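Chapter 4
Good Practice at the Picking Cell
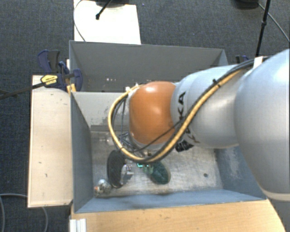

Reading time: 4 minutes

A robot that picks items out of a bin does a simple job in a small space, and people tend to treat it casually for that reason. They reach in to straighten an item. They add a cable and mean to route it properly later. Most of the rules in this chapter deal with habits of this kind.

The chapter follows the order in which a cell is checked before a run: the arm and its cables, the tool, the bins, and the floor. The same order is used in the Memelell course workbook, so students who have both books can work through them side by side.

4.1 Cables on the arm

Cables that run outside the arm have to move with it. Leave enough slack for the wrist to turn through its full working range, and no more than that. A loop below the wrist, like the yellow-tan one on the KUKA arm at the start of this chapter, needs special attention when the tool goes down into a bin. Run the pick path at low speed and watch the loop at every corner of the bin.

Tie cables to each other and to the arm with straps or cable ties. Check the ties at the start of each shift. A thin wire that leaves the main bundle should be listed on the cell drawing, with its purpose and its end point.

4.2 Bins and fixtures

The robot goes where it was taught to go. If a bin shifts, the taught positions are wrong even though the program has not changed. Bins must be held in place, and clamps are acceptable for trial work if they meet three conditions:

The clamp is outside the reach of the tool on every programmed path.
The bar and handle are included in the collision model.
The clamp is checked by hand after any contact, however light.

For permanent cells, the Zollimari shop standard calls for bolted fixtures. Clamps may stay for 20 working days at most - after that the cell is either bolted down or taken out of use.

4.3 Lights and signals

A light on a tool has a meaning only if it has been written down. Post the meaning of each color at the operator station, and do not use a tool light as proof that the robot is safe to approach. Follow the stop and lockout steps every time.

4.4 Floor and table

Keep cables off walking routes or cover them. Record any cable that crosses the cell boundary on Form 441, along with the name of the person who placed it.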